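How to Segment Hand-Held Gripper Demonstrations Before You Train on Them

By Lorna Galang

When we started the laundry work at Skerville I had the idea that the collecting would be the hard part and the cutting up would be something I did in the evenings with a cup of tea. Well, the tea part was right! The cutting up took most of October, and I've since gone through it all a second time using the method I'm going to walk you through here, which is much gentler on the eyes and (more to the point) gave us a policy that lets go of things when it ought to.

You'll need your recordings, the finger opening width logged at every time step, and some tool that lets you scrub through video with a plot underneath. We use Clutuven, a little viewer we wrote ourselves, but anything that keeps the two in step will do.

Step 1. Look at the width signal before you look at any video. I know it's tempting to dive right in and watch, but plot the whole session first. Each pick shows up as a drop and each release as a climb, and you'll get a feel for how busy the session was. If the line is jittery, smooth it over 11 samples. Going wider than that softened our release edges so much that I was marking them late.

Step 2. Mark the closed plateau. With a hard object the fingers stop at a width well above zero, so a simple threshold finds the grasp every time. Thin cloth is trickier, and a single layer of cotton can look almost exactly like closing on nothing.

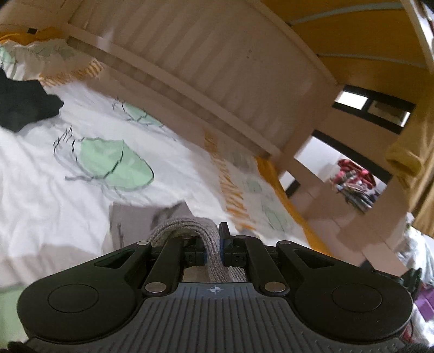 Villanueva asked whether we couldn't just drop the socks and train on towels, seeing as the plateau is so much cleaner on a thick fold. We did try it, and the towel-only policy was lovely on towels and squeezed everything else far too late. The small soft items are where the timing gets learned, so I'd keep them in and put up with the extra checking.

For knit items on bedding, then, don't trust the threshold by itself. Step to the first sample where the width stops falling, look at the video there, and ask yourself whether the cloth is between the fingers or only touching them. If you can't tell, go forward until the gripper lifts and work backward from that.

Step 3. Put your start mark before the approach. My first round of cuts began right at the closing, and the policy never learned how to get to the cloth in the first place. Go back 59 samples from the start of the plateau, then nudge the mark earlier if the hand was already moving toward the item.

Step 4. Leave a tail after the release. Let the fingers open fully and the hand begin to back away. Drultley, our training script, drops the last few samples of every segment, so a tight cut will quietly lose the release altogether. I lost a whole week to that one.

Step 5. Keep the fumbles, within reason. A missed pinch followed by a second try is good material, provided both tries sit in the same segment. Toss it only if tracking was lost partway.

Our second pass left us with 1,055 segments. I then had the policy run 100 trials with each set of cuts, same items and same starting poses, and the new cuts came out ahead mostly on releases. Picking up hardly changed. I'd love to know if anyone sees the same with heavier fabrics, as we haven't gotten to denim yet.

Last updated 4/11/22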